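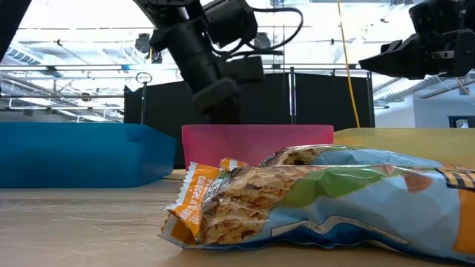 Good habits for a sorting bench with a robot arm

I love a well-kept bench, and a bench with a robot arm over it needs more care than any other kind. Ours sorts packets and pantry goods into plastic bins, and over the past year or so we've settled on a set of house rules that I now think of as plain good housekeeping. Most of them cost nothing. If you have a small arm in a workshop, a makerspace or a big enough garage, help yourself to any that fit.

Start with the bins

Pick bins in colours you can tell apart from across the room. Pink, blue and yellow do very nicely, and when you say "it went in the pink one" everybody looks at the same place. Agree what each colour is for and write it on a card taped to the bench leg, then leave it alone! We swapped two colours in our first February and were still finding biscuits in with the soup sachets weeks later.

Keep the rims level. Bins of one height let you set a single safe travel height for the gripper, and you'll stop worrying about it clipping a tall one on the way past a short one. If you've only got odd sizes, a block of scrap wood under the short bin works a treat.

See-through plastic is handy for checking how full a bin is, but it can confuse some depth cameras. If yours keeps misjudging the edge, run a strip of matt masking tape along the rim and try again. Mine improved straight away.

Mark where each bin lives with tape corners on the table. A bin that's been nudged looks perfectly fine to you and is a mile out as far as the arm is concerned.

Snack bags and other floppy things

Crinkly bags are the best practice items going, and the most annoying. They puff up, they slide, they fold over just as the fingers close. A few things that help:

Lay the bag on its side with the plump part where the fingers will come down. The crimped end is tempting because it sticks out, but it bends out of the way when you try to pinch it.

Flatten the worst of the air to one end before you set it down. Don't squash it hard or you'll have crumbs for company.

Turn the grip force down first and work up. We start at 30 per cent on our gripper and hardly ever go much higher for cereal and granola. Yours will have its own scale, so find the lowest setting that holds a bag through a full lift and write it down.

Shiny printing throws glare. Shift the lamp before you start fiddling with the camera settings – it's usually the lamp.

Retire a bag when the seam starts to go. We keep a tally on the shelf edge and bin ours after 59 lifts whatever they look like, a number we got from the first one that split. Practice bags are never eaten afterwards. Write PRACTICE on the back in marker pen and keep them well away from the tea things.

Fingers and pads

Wipe gripper pads at the start of a session with a barely damp cloth, then a dry one. Greasy pads slip, and you'll blame everything else first. Check the manual before using any kind of cleaner, as some rubbers go sticky with solvents.

Look at the pads for nicks while you're down there. We change ours at 1,000 grips or at the first tear. Put both new pads on together, so they wear evenly and the grip stays centred.

If you've two arms on one bench, label their spare pads separately. I use old film tubs, one per arm, with the date of the last change on the lid.

Cables

Leave a generous loop at each joint, then move the arm by hand or at its slowest speed through everything it can do and watch that loop the whole way. You're looking for pulling, pinching and rubbing. Hook-and-loop ties are kinder than plastic zip ties and you can undo them with cold hands.

Anything that comes down from the ceiling should be a bright colour and tied back out of reach of the arms. Yellow is my favourite. Give it a gentle tug every so often to be sure it's still fixed at the top.

People rules

These are the ones I'm strict about, and they come before any of the tidy-bench stuff.

Power to the arm goes off, or the stop button goes in, before a hand goes over the table. Every time, even for a crumb.

One person runs the arm and says "moving" out loud before it moves. If you didn't hear it, you don't lean in.

The stop button must be within reach of the person running the arm. Press it at the start of every session to see that it does what it should. Ours at Wendurholm had been knocked behind a panel once and we only found it because of this rule.

Long hair up, lanyards off, sleeves snug.

With two arms, park one high and clear while you work the other, until you've properly tested them moving together at slow speed.

None of this replaces a proper risk assessment. Read the maker's instructions, and if you're at work, ask whoever looks after safety on your site which standards apply to your set-up. For industrial robots the usual starting point is ISO 10218, and it's much more readable than you'd fear.

The bench itself

A light wooden top is lovely to work on. It shows up crumbs and dark screws at once, and a few scuffs do no harm. Sand any raised splinters, as they catch thin packaging.

Plain dark screens behind the bins make a world of difference to the camera, and they stop people wandering through from the back. Black fabric on simple poles is fine. Hoover it now and then – it collects fluff like you wouldn't believe.

End-of-day list

Arm parked, power off at the wall. Bins emptied and back on their tape corners. Pads wiped. Bags on the shelf, tally updated. Table brushed, then wiped. The whole thing takes us 13 minutes with the radio on.

The Clidholm group do theirs in the morning instead and swear by it, so try both. Next page: storing spare grippers, and how we label the drawers.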